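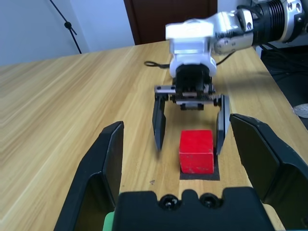
Clastitholm have drawn four of their six league games this season, and the two they didn't draw finished 1-0. It has not been much to look at. Saturday's trip to Pulia followed the usual pattern, with the home side sitting deep from the first whistle and Clastitholm passing across the back line until the crowd started to whistle at them.

The goal came on 60 minutes. A corner was half cleared, the ball hit a defender on the shin and rolled in at the near post. Pulia wanted a foul on their goalkeeper and had a fair case. After that they had to come out a little, and the game got better for it, though neither side had another shot on target.

Clastitholm's problem is the same one they had in the spring. The striker they sold to Feng in the summer took most of the goals with him, and the money went on a new drainage system for the field. Supporters who stood in the mud for the Grulline game last winter won't complain about that, but they would still like somebody who can finish.

The club has two forwards on the books at the moment. One is coming back from a knee operation and the other is really a winger. Loans are possible until the end of the month.

Grulline are next, at home, with a noon kickoff. They play five at the back and took a point from the same fixture last year without leaving their own half very often. Tickets are on sale at the ground and at the bus station kiosk.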